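Jestton opens orders for the Flernis two-arm table kit

December 2019

We've been sitting on this one since June and I'm so happy I finally get to write it: the Flernis kit is on sale! I run the tiny press desk at Jestton (me, a laptop and too much coffee), and I've had a Flernis working one room over from mine for months.

Flernis is a pair of arms with grippers that you set up at a table. You get both arms, the mounting hardware, cables and our Trultum software, which lets you show the arms a job by hand and then tweak it. The price is $3000 for the full kit, with a 2-year warranty on the joints. 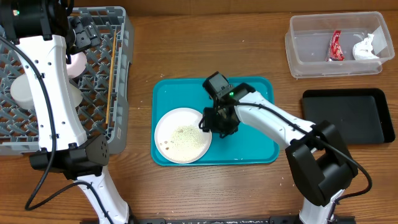

Clearing up after lunch is the job our early customers kept asking for, so Trultum ships with 3 starter routines built on it: dishes to the rack, trash to the bin, trays stacked. Plates with crumbs on them, cups, chopsticks, wrappers, napkins – go ahead and use your own stuff, that's how we test. You'll still want to tune the grip for thin things, and the manual has a whole chapter on it (I nagged for that chapter).

The first batch is 25 kits, sold through our friends at Hsiao and through our own store. Schools and labs can ask for a loaner first. Write to the press desk and you'll get me!

Last updated: December 2019

Comments

benchtop_fan: Does the warranty cover the gripper fingers too?

Jestton press desk: Just the joints, but spare fingers are in the store.

mopsy: Ordered! Chopsticks first.

We use cookies to remember your settings. Accept | Manage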